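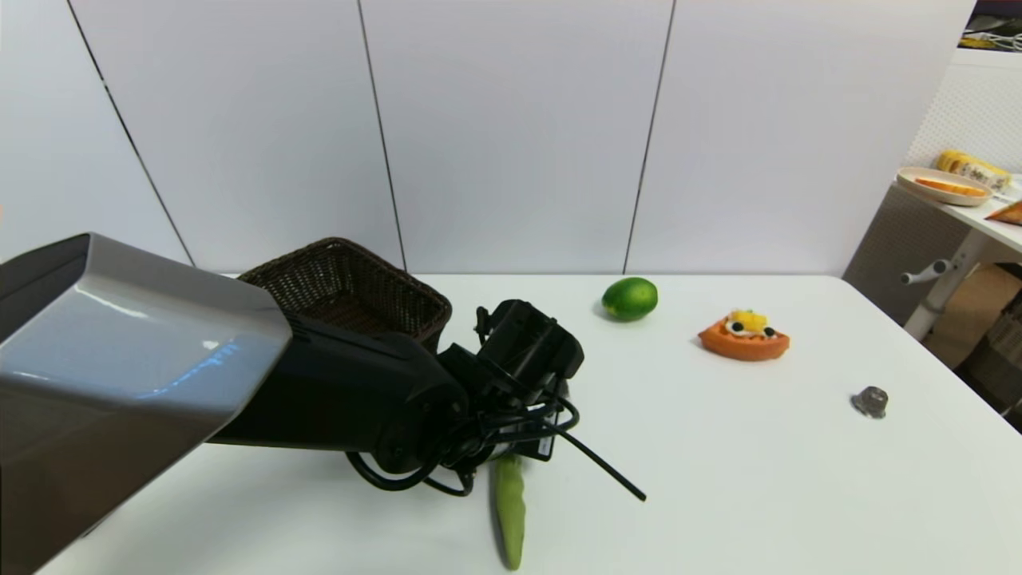

Der Händler in Cirstead machte samstags um zwölf zu. Ich war um halb zwölf da. Der Naseri stand ganz hinten auf dem Hof, ein dunkelblauer Kombi mit 21 Jahren auf dem Buckel, und an der Scheibe hing ein Zettel: 700.

»Springt er an?«, fragte ich.

»Meistens«, sagte der Händler.

Er sprang beim zweiten Versuch an. Ich legte 600 auf den Tisch, der Händler sah die Scheine eine Weile an und holte dann die Papiere. Im Handschuhfach lagen eine Straßenkarte von Sukavwood und ein Bonbon.

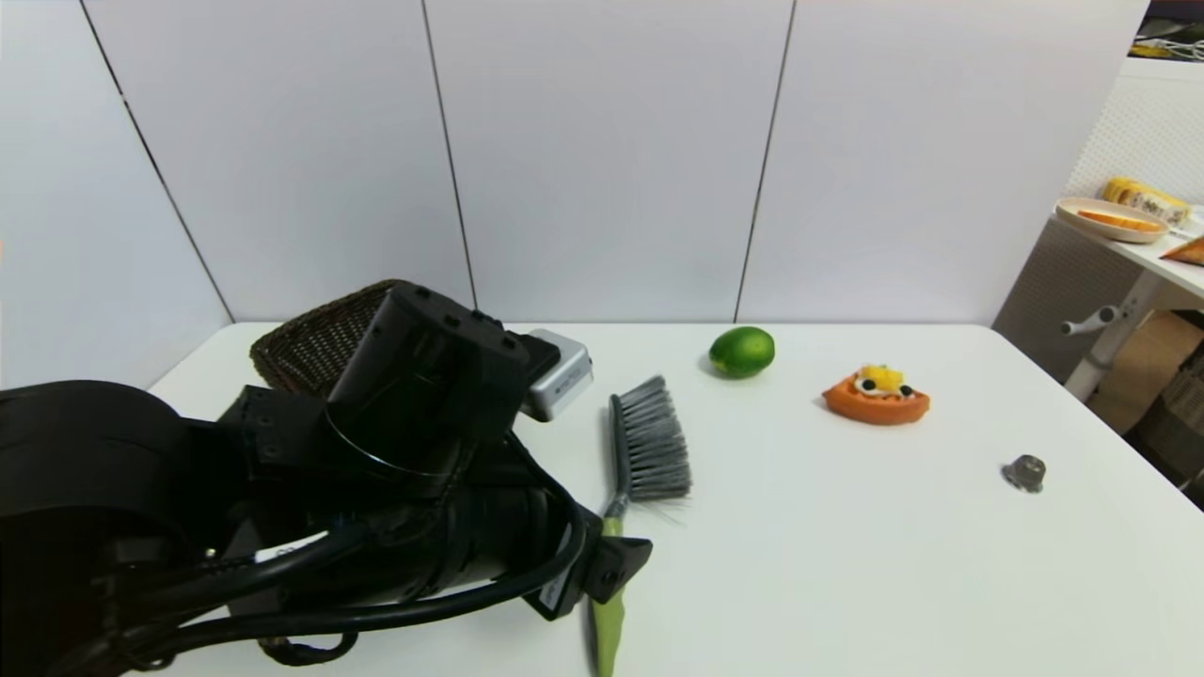
Auf der Landstraße ging das Radio von selbst an und ließ sich nicht mehr ausstellen. Hinter der Brücke überholte mich ein neuer Huketa, fast lautlos. Ich fuhr achtzig, mehr wollte der Wagen nicht.

Meine Mutter stand schon am Tor. Mein Vater hatte früher denselben gefahren, nur in Grün. Sie ging einmal um das Auto herum, öffnete die Beifahrertür und setzte sich hinein.

»Der riecht genauso«, sagte sie.

Ich fragte, ob sie ins Haus wolle. Sie schnallte sich an.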